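Comunidad > Taller y bricolaje > Robótica casera > Preguntas

Dos brazos que doblan tela: el derecho agarra bien, el izquierdo se me retrasa

Preguntado por Brayden Simard en marzo
271 visitas - 3 respuestas - Compartir

Estoy montando en el taller compartido una celda pequeña con dos brazos de escritorio para doblar ropa. El objetivo es modesto: coger una prenda ya extendida, doblarla por la mitad y luego otra vez por la mitad. De momento trabajo siempre con el mismo tipo de tela, algo gruesa y con un poco de pelo, porque las camisetas finas se me escapan.

Los brazos son los del kit Trirnley, con piezas impresas y servos de bus en serie. Cada uno va con su propia placa controladora y las dos placas cuelgan de un mismo concentrador USB. El ordenador es un portátil viejo que manda las posiciones a los dos con un único programa en Python.

El agarre lo doy por resuelto. Estuve semanas con unas pinzas rígidas que resbalaban y al final imprimí dedos flexibles con huecos, en filamento amarillo. Con ellos el pellizco sale casi siempre si bajo hasta tocar la mesa, cierro despacio y subo un poco antes de tirar hacia el centro. La tela se junta en la punta y ya no se mueve.
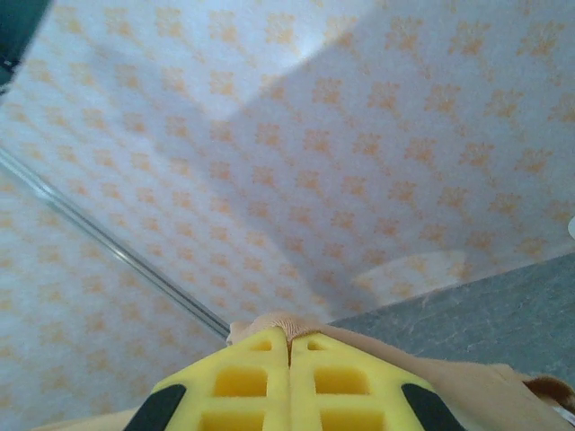 Lo que no consigo arreglar

Cuando los dos brazos tienen que moverse a la vez, el izquierdo llega tarde. Al principio del ciclo no se nota. A los pocos minutos el desfase ya se ve a simple vista, y el pliegue sale torcido porque un lado tira antes que el otro.

Lo que he probado:

- Cambiar los servos de la base de un brazo al otro. El retraso sigue en el izquierdo.
- Bajar la velocidad a la mitad. Mejora, pero no desaparece.
- Cambiar el cable USB de la placa izquierda por uno más corto. Igual.
- Ejecutar solo el brazo izquierdo. Va perfecto durante 20 minutos.
- Volver a calibrar los ceros de los dos brazos. Igual.

La fuente es de 12 V y alimenta las dos placas en paralelo. Según el fabricante sobra para el conjunto, pero no he medido la tensión con carga. El registro del programa no da errores de comunicación, solo se ve que las lecturas de posición del izquierdo tardan más en llegar.

¿Puede ser la fuente, el concentrador o el programa? Me gustaría saber por dónde empezar antes de comprar nada.

3 respuestas

Respuesta de Stojanovska
Respuesta aceptada - 33 votos - Compartir

Empieza por el programa, que es gratis. Has dicho que usas uno solo para los dos brazos, y lo habitual en ese caso es un bucle que lee el brazo derecho, lee el izquierdo, escribe en el derecho y escribe en el izquierdo. El segundo siempre va por detrás del primero. Si además vas metiendo órdenes en una cola y el bucle no alcanza a vaciarla, el retraso se acumula. Eso encaja con que al principio no se note y luego sí.

También encaja con que el izquierdo solo vaya bien.

Haz esto, en este orden:

1. Intercambia en el código qué brazo se atiende primero. Si el retraso pasa al derecho, ya tienes la causa y puedes dejar la fuente en paz.
2. Pon un hilo o un proceso por brazo, cada uno con su puerto serie. Que los dos lean la misma referencia de tiempo.
3. Quita la cola. Guarda solo la última posición deseada y descarta las anteriores.
4. Lee los servos de cada brazo con una sola petición de grupo, si tu biblioteca lo permite. Leerlos uno a uno gasta mucho tiempo de bus.
5. Mira el tiempo de espera del puerto. Si una lectura falla y el programa aguarda callado, no verás ningún error en el registro, solo lentitud.

Si después del paso 1 el retraso se queda en el izquierdo, entonces sí, mide. Pon el multímetro en la entrada de la placa izquierda con los dos brazos en movimiento y compara con la derecha. Una caída pequeña es normal. Si un lado baja bastante más que el otro, revisa el tramo de cable y los bornes antes de pensar en una fuente nueva.

Otra cosa, por experiencia con un montaje parecido: no sincronices por tiempo el instante del agarre. Haz que los dos brazos esperen hasta que ambos confirmen pinza cerrada y arranca el tirón desde ahí. Aunque quede algo de desfase en el recorrido, el pliegue sale recto.

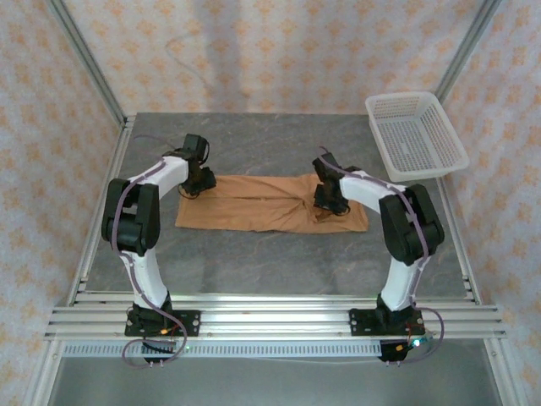 Sobre el cableado, que también influye aunque no creo que sea tu fallo principal: la holgura del cable tiene que estar en las articulaciones, y el sobrante fijo en la estructura. Con cable morado dando la vuelta por el codo y colgando bajo la base, como en el brazo izquierdo, yo pondría una brida en el eslabón y otra en el perfil de aluminio. Así el peso del tramo suelto no tira del conector de la placa. Comprueba después a mano todo el recorrido, con la alimentación quitada, y fíjate en que el cable no quede tenso en ninguna postura. Los LED verdes de las placas solo te dicen que les llega corriente, no que el bus esté sano, así que no los uses como diagnóstico.

Comentarios (3)

Brayden Simard: Hecho el paso 1. El retraso ha pasado al derecho. Era el bucle.

Stojanovska: Bien. Sigue con el 2 y el 3 juntos, por separado no vas a notar mucho.

Brayden Simard: Ya va con un proceso por brazo y sin cola. Lo he dejado doblando desde las 16:00 hasta que cerraron el taller y no se ha desfasado. Falta lo de esperar a las dos pinzas, lo haré con calma. Las bridas están puestas.

Respuesta de Davina Laing
Compartir

Yo miraría también el concentrador. En mi mesa tenía dos placas en uno sin alimentación propia y una desaparecía de vez en cuando. Con uno alimentado se acabó. No era exactamente tu síntoma, porque a mí me daba error, pero es fácil de descartar: conecta cada placa a un puerto distinto del portátil y prueba.

Y fija los nombres de los puertos por número de serie de la placa. Si un día arrancan al revés, el brazo izquierdo recibe las órdenes del derecho y puedes romper una pieza. Me pasó con un codo impreso y tuve que volver a imprimirlo entero.

Comentarios (1)

Brayden Simard: Lo de los nombres no lo tenía. Apuntado.

Respuesta de Rondimby
Compartir

Compra una fuente más grande. Siempre es la fuente.

Comentarios (2)

Davina Laing: Dice que bajando la velocidad mejora, podría ser, pero sin medir no se sabe.

Stojanovska: Ya ha encontrado la causa, está en los comentarios de arriba.

Pregunta relacionada: Dedos flexibles impresos, ¿qué relleno usar para tela gruesa? - 1501 visitas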